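Two-handed pick and place with hand-held grippers: sorting wrapped snacks into a bowl

Stedbridge Robotics Club – student project notes, sheet 5 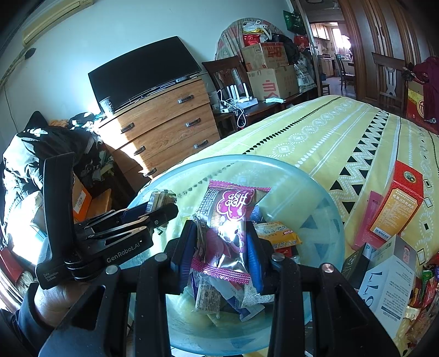
Both grippers over the bowl, each holding one packet. The right-hand packet is gripped between the ribbed pads.

This sheet covers the bowl task for the Mulligan project. It assumes you have done the single-gripper sheet and can open and close the fingers without looking at your hand. You will work alone, with one gripper in each hand, and record 90 usable runs over the half term.

What you need

Two hand-held grippers, charged
One large bowl with a rounded rim
A mixed heap of wrapped snacks: flat packets, small twists, at least one stiff wrapper
A flat surface at or below waist height. A bed or a low table will do.
The run log (printed or on the shared drive)

Setting up

1. Wipe the finger pads with a dry cloth. Sugar and grease on the ribs change the grip, and shiny film slips first.

2. Put the bowl in front of you, a forearm's length away. On a soft surface, press down on the rim at several points. If it rocks, flatten the cloth underneath.

3. Put the heap beside the bowl. Keep it off the rim. Packets leaning on the bowl get knocked in by the wrist, and the run then has to be thrown away.

4. Check the pivot screws on both grippers. They should be snug but the linkage must still move freely. If a finger lags behind the other, stop and see the last section.

Running the task

Start each run with both grippers open and clear of the bowl. Start the recording, hold still for two seconds, then begin.

Pick a packet by its body, a little below the top seal. The serrated edge is thin and folds over when squeezed, so a packet held there swings. Close until the film just dents. Zuweira Tetteh's tests in October showed that most crushed biscuits came from the last part of the squeeze, after the packet was already secure.

Lift straight up before moving sideways. Bring the packet over the bowl, pause with it upright, then lower it until it is below the rim. Open the fingers fully before you pull back. A half-open finger will catch a wrapper and drag it out again.

For two-handed runs, both packets should be over the bowl at the same time, one from each side. Keep the gripper bodies apart – if the plates touch, mark the run as a contact and carry on. Do not cross your arms. Release one side, wait, then release the other. Write down which side went first.

Between runs, tip the bowl out and mix the heap by hand. Leave the packets as they fall. Face-down and overlapping items are part of the task.

What counts as a usable run

Both packets end up inside the bowl and stay there.
Neither packet was touched by a finger or sleeve.
The start pause is present.
The log line is filled in before the next run begins.

A dropped packet is still worth keeping if the drop is logged. Haris Minhas trained the first Feneck model on clean runs only, and it had no idea what to do after a slip. The second set had 93 runs with drops left in, and we now ask everyone to record the same way.

Common faults

Packet spins in the grip: pads are dirty, or you are holding it too near one corner.
Small twist wraps shoot out: close more slowly and centre the sweet on the pads.
One finger lags: loosen the pivot screw a quarter turn, work the linkage, and retighten. If it still lags, label the gripper and bring it to Bríd Moynihan.
Bowl slides: you are lowering too far and pushing on the side wall. Release higher.

Send logs to Ekua Amegashie with your initials and the sheet number in the file name. The lidded-box task is on sheet 6.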